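Chapter 7: When the Grip Lets Go

Last updated 16th November

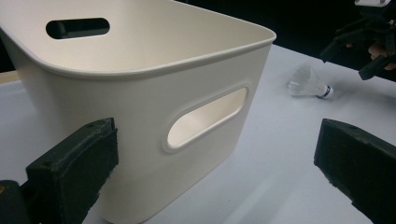
Why do grippers drop things they were holding perfectly well a second ago?

Most of the time the squeeze was set for one object and the gripper was asked to hold a different one. The motor did what it was told. The pads did what foam does under pressure. The number somebody typed in last April just had nothing to do with the thing between the fingers today.

I learned this at Weltholm, which was my first real job around automation, and I learned it the embarrassing way. We had a sorting cell that picked light, odd-shaped goods off a white table and put them in bins. Soft stuff, hollow stuff, things with a heavy end and a floppy end. Shuttlecocks were in the mix, and I came to hate shuttlecocks (I still can't watch badminton without thinking about payload!). All the weight sits in the cork and all the width sits in the skirt. If you grab it by the skirt, you're holding the part that squashes. If you grab it by the cork, you're holding something small and round that would love to roll out of your fingers.

So that's where we're going to start this chapter, with a dropped object. It's a small failure. No one got hurt, nothing caught fire, and the whole thing fit on one page of the fault log. But I've been back to that page more often than any other, and I'd like you to read a fault log the way I wish I'd read that one.

7.1 What happened in the Weltholm cell

The cell had been running for a good while without much trouble. It made 2000 picks on a normal shift, and we were used to losing a few. A few lost picks didn't bother anybody. You walked over, you picked the thing up off the floor, you went back to your coffee.

Then one morning the count of failed picks hit 16 before the first break, and by the end of the shift the controller had stopped the arm twice with a message that said GRIP LOSS, AXIS HOLD. I did what most new people do. I cleared the message and pressed start. It ran fine for a while, so I figured I'd fixed it. I want you to notice that, and I'll come back to it, because I hadn't fixed anything at all. I'd only told the machine to stop talking about it.

The third stop was the bad one. The fingers had closed on the rim of a bin instead of the item beside it. A bin rim is stiff and rolled over at the top, and it makes a lovely handle for a gripper that doesn't know any better. The arm lifted, the bin came up with it, and then the pads slipped and the whole bin went over the side of the table. It landed next to my foot.

Now, an empty plastic bin doesn't weigh much. A full one does. Ours happened to be nearly empty, and I happened to be standing a step back from where I usually stood. That was luck, and you shouldn't build a work cell on it.

7.2 Reading the log backward

The way I'd start now is at the stop and work back. On that day the log read something like this, once I finally sat down with it:

Stop three: closed on bin rim, lift started, slip detected, hold.
Stop two: closed on item, no weight felt on lift, hold.
Stop one: closed on item, no weight felt on lift, hold.
Before that: a long string of retries, none of them flagged.

The retries are the interesting part. The controller was a Schumacher unit, and the way we had ours set up, it would try a missed pick again a little to one side before it gave up. Each retry moved the fingers over by a small step. If the pads had lost some of their bite, the first try failed, then the second, and with every try the gripper wandered a bit closer to the bin. Do you see where this is heading? The bin grab looked like a vision problem. Everyone who glanced at it said the camera must be off. But the camera was fine. The pads were worn smooth in the middle, and the retry rule walked a weak gripper sideways until it found something it could hold.

We had set the pads to be changed every 3076 picks. That's an odd figure, and I never found out who chose it. The counter that tracked it had been reset during a software update, so the machine believed its pads were nearly new. They were long past due.

7.3 Three words we'll be using

I don't want to bury you in terms, but you'll need a few of these for the exercises.

A fault is the thing that's wrong. Here it was the worn foam, plus a counter that had lost its place.

A failure is what you see when the fault finally shows itself. The missed picks were failures. So was the bin.

A hazard is anything that could hurt a person, whether or not it does. The bin hanging over the edge of the table with me beside it was a hazard, and it was there before it fell.

People mix these up all the time, and I do too when I'm tired. What matters is that clearing a failure leaves the fault right where it was. My start button cleared two failures that morning.

7.4 What we changed

We changed the pads first, of course. Then we put a limit on retries: one second try, and after that the arm goes home and waits for a human. We fixed the bins down with a simple bracket from Gonemetti, and we painted a line on the floor 600 millimeters out from the table. You stayed behind it when the arm was live.

The last change was the one I argued against. Anyone clearing a grip message had to write down what they saw before pressing start. I thought it was busywork. Within a couple of weeks I was reading those notes before I read anything else, even the ones that only said "slipped again, same side."

In the next section we'll take grip force apart properly, starting with friction and a bit of foam you can test at your desk. Keep the Weltholm log handy, as you'll need it for the first problem set.

Related sections

Chapter 6: Sensing Weight and Contact
Section 7.5: Friction, Foam and Squeeze
Section 7.9: The Wururance Conveyor Jam
Chapter 8: Guards, Gates and Stop Buttons
Appendix C: Blank Fault Log Pages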